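Hendarau packing notes – README

Hi! I put this folder together for anyone who, like me, spends far too long getting bottles into bags.

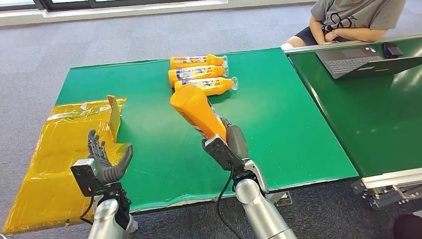
It covers small packing jobs on a table, mostly orange plastic bottles with clear caps, plus the big yellow plastic sheets that never want to lie flat. There are 1,663 clips so far and I'm still adding to them when I get the chance (the Kundville batch is next).

What's in each clip folder:
video
notes.txt – my own scribbles, spelling not guaranteed
labels.csv – one line per bottle picked up

Most clips run under 60 seconds. I've left the fumbles in, so please don't write to me about them! Bottles lying on their sides get the label "flat", even when they're stacked. Cardboard goes under "other" for now.

Last updated 2022-12-04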